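July was mostly remote controls. Our club picked battery swapping as the summer task, and Carter Friesen and I took the screwdriver half of it. The job is to get the old cell out of the compartment without chewing up the plastic.

We drive both arms by hand for now. One arm pins the remote, the other works the screwdriver. I'm better at the pinning.

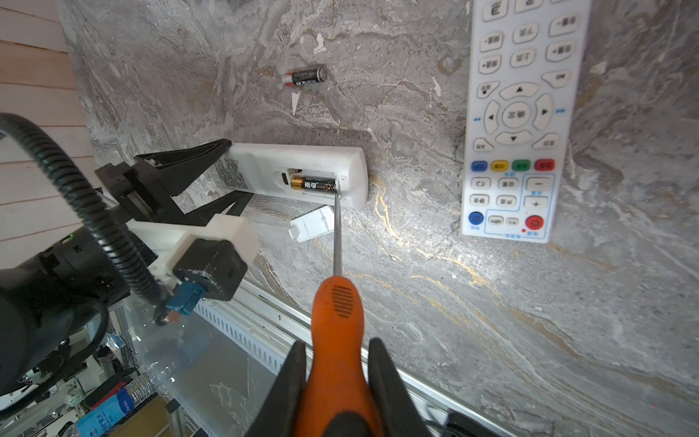 **Filed under: Robot Club / Two-arm tasks**

The handle is fat and ribbed, so the fingers get a decent hold on it. The tip is harder. From the wrist view it's easy to think you're over the battery when you're still on the edge of the compartment — I did that for most of a session.

Carter wants 1000 clean runs before we change anything. We have 135. He keeps the tally in a notebook with "Drillness" on the cover, our team name until somebody thinks of a better one.

Next month we add putting the cover back on. I tried it 9 times before dinner and would like a smaller cover.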